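Chapter 4
A Source Close to the Couple

What this chapter covers
Who the "source" in a celebrity story usually is
How the wording around a source tells you what kind of source it is
The difference between a confirmation, a non-denial and a silence
Writing your own sourced item without getting your editor sued

Words to watch for: insider, pal, rep, on background, exclusive, no comment, blind item

My first job in entertainment news was at a weekly called Hamel, and on my first morning I was handed a single sheet of paper with a quote on it. The quote said that a certain television actor was "happier than he's been in years." There was no name attached. I asked my editor, Qianru Mao, who had said it. She told me it was a source close to the actor. I asked how close. She thought this over for a second and said, "He pays her."

I've been telling that story to students for a long time, and it still gets a laugh, but I also tell it for a reason. I had grown up reading celebrity magazines under the covers with a flashlight (my sister had the subscription, I had the flashlight), and I had always pictured the source as a friend. Somebody on a couch with a glass of wine, letting slip a little too much. It had never crossed my mind that the friend might have an office and a fax machine.

In Chapter 3 we looked at where celebrity photographs come from and who gets paid for them. Now we're going to do the same with the words. If you skipped Chapter 3, go back for the section on staged beach pictures at least, as I'm going to lean on it when we get to timing.

Who is talking?

Let's start with the easy one. A "rep" is a representative, which nearly always means a publicist, though it can be a manager or a lawyer. When a rep speaks on the record, the star is speaking. That's the deal. If the rep says the wedding is off, the wedding is off, or at any rate the star would like you to print that it is.

A "source" is where it gets fun. A source can be the same publicist, on the same phone, ten minutes later. All that has changed is that you've agreed to leave the name out. I have had calls that went from rep to source and back to rep without anybody hanging up, and I had to draw little lines in my notebook to keep track of which sentences belonged to whom. Please draw the lines! I once didn't, and I spent a whole weekend trying to remember whether "they're taking some space" was something I could put a name to.

A "pal" tends to be looser. At Hamel we used it for people who really did know the celebrity socially, and we were fairly strict about it. At Poltow, the site I moved to later, a pal could be a person who had cut the celebrity's hair. An "insider" can be anyone with a badge: a stylist, a studio assistant, somebody in the music department who wasn't in the room but had lunch with somebody who was. And an "onlooker" or "eyewitness" is a member of the public who saw the thing happen at a restaurant and either called you or got called. Onlookers are very good on food and seating and terrible on what was said.

You'll notice that none of these words has a fixed meaning across the business. Every outlet has house habits. So the first thing I do with a publication I don't know is read a stack of it in one sitting and watch how the words get used. You can pick up an outlet's habits in an afternoon, and you'll never read it the same way again.

Try it on a real-sounding item

Here is the kind of item I mean. I've made the couple a pair of nameless actors, but I've written a great many of these, and the bones are all in place:

"They gave it everything," a source close to the pair says. "There's a lot of love there. They just want what's best for the kids." The actress was seen leaving lunch on Friday without her ring. A rep for the actor had no comment.

Now go back through it slowly. Whose side does the source favor? Neither one, and that makes me think both camps agreed on the wording, probably days before. Nobody's random buddy talks like that. Real friends take sides, and they do it in the first sentence. Next, look at the ring. Somebody noticed it was missing, and somebody took a picture, and the picture ran in the same week as the quote. Then we get to the rep with no comment. A rep who thought the item was nonsense would have called it nonsense. "No comment" at the bottom of a breakup story is often as near to a yes as you're going to get in print — but it isn't a yes, and you can't write it as one. We'll spend a good part of this chapter on that gap.

I don't want you to come away thinking it's all a put-up job. Plenty of it isn't. I've had tips from people who were angry, people who were bored, and one who was plain lonely and wanted to talk about a famous cousin. Some of those were the truest things I ever printed. You still have to ask why this person is telling you this, and why this week. 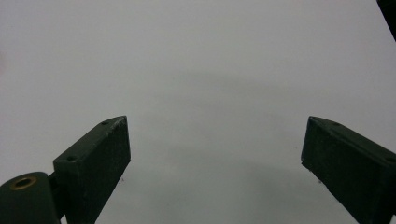
A word about getting it wrong

In the summer after I joined Poltow we ran a pregnancy story on the strength of a single insider. It was July, the news was thin, and the insider had been right 2 times before. The story was false. The actress had been wearing a loose dress at a film festival in a heat wave. We took it down, we ran a correction that was a good deal smaller than the headline had been, and I wrote her an apology that I'm told she never read.

I still think about that one. A breakup rumor is embarrassing. A pregnancy rumor can land on somebody who is going through something very private, and you have no way of knowing. After that I wouldn't touch a health or pregnancy item without the rep on record, and at Ludent, where I ended up as deputy editor, we made that the house rule. We lost stories because of it. Hasstead, our biggest rival, beat us to plenty, and I can't say it didn't sting.

Before you read on

Pick up any celebrity magazine or open any gossip site, and choose one story with at least one unnamed source in it. Cut it out or print it. Underline every word used for a person who isn't named. In the margin, write down who you think that person might be and what they'd get out of the story running. Don't look anything up yet. Keep the page somewhere safe, as we'll come back to it after the section on non-denials, and I'd like you to see your first guesses in your own handwriting.

4.1 On the record, off the record, and the muddle between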